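Plellarska publishes results of gripper and wrist camera comparison

Four parallel grippers and three controllers assessed on everyday household items

For release: August

Plellarska, the independent test workshop for light automation, today publishes the results of its comparison of small electric grippers for use with table-mounted robot arms. The work was carried out over the summer in partnership with the arm maker Nowakowski and the controls supplier Stiko, both of which lent equipment and neither of which had sight of the results before they were final.

The comparison covered 18 pairings of gripper, fingertip and controller. Each pairing was put through the same programme of 100 attempted picks, using kitchen and storage items bought from ordinary shops. An attempt was counted as successful only if the item was lifted clear of the table, carried to a second position and set down upright.

Buyers of small grippers have until now relied largely on payload and stroke figures supplied by the manufacturer. These figures are useful, but they say little about how a gripper behaves when it meets a thin rim, a curved wall or an item that slides as the fingers close. Plellarska began the project after a number of member firms reported that grippers with near-identical data sheets had given very different results on their own benches.

"We were asked a simple question, which was whether the more expensive fingers are worth the money," said Bogumił Witkowska, head of testing at Plellarska. "For boxes and tins the answer is largely no. For bowls, lids and soft packaging the fingertip made more difference than the motor behind it, and we would advise buyers to spend accordingly."

Among the main findings, tapered fingers performed better than broad flat ones on open vessels, particularly where the grip had to be taken over the rim. Broad fingers remained the better choice for upright cartons. Differences between controllers were smaller, although the Stiko unit recovered from a missed grasp more quickly than the other two, taking an average of 236 milliseconds to stop and reopen. The slowest controller in the comparison took 373 milliseconds to do the same.

The project also examined where the camera should be placed. A fixed overhead camera gave steadier position readings across the whole table, but its view was often blocked by the arm in the last part of an approach. A camera carried at the wrist kept the item in sight for longer and was preferred for the final correction before closing. Plellarska recommends that firms with the budget for only one camera should fit it at the wrist and allow additional time for calibration.

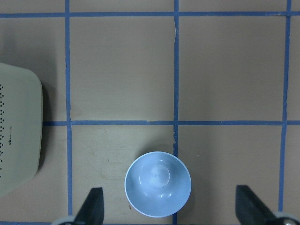 Position error was recorded separately from grip success, so that a poor placement would not be blamed on the fingers. The test table is divided into roughly square cells with strips of blue tape, and results are reported cell by cell. A light blue bowl standing close against one of the tape lines, with the two black fingers open wide on either side, is typical of the approach stage at which the wrist view was assessed. Pale, matt items on a tan surface were included on purpose, as several member firms work with similar colours and had reported trouble with edge detection. Strong reflections inside glazed and plastic vessels were noted as a further source of error and are treated in a separate section of the report.

"The cell-by-cell figures are the part I would ask our customers to read first," said Finn Wegener, product manager at Nowakowski. "An arm can look very accurate in the middle of the table and be much less so towards the edges – and it is at the edges that most people end up putting their trays."

A second round of work will begin in the autumn at the Etilport site, where the same programme will be repeated with three-fingered grippers and suction cups. Manufacturers wishing to submit equipment are invited to contact the Plellarska test office. Equipment must be available for the full length of the programme and must be supplied in the form in which it is sold.

The full report, including the item list, the table layout and the results for each pairing, is available to members free of charge and to others on request.

Notes to editors

Plellarska tests and compares automation equipment for small and medium-sized firms. It does not sell equipment and does not accept payment for inclusion in its comparisons.

Interviews with Bogumił Witkowska can be arranged through the press office, which is open from 9 am to 4 pm.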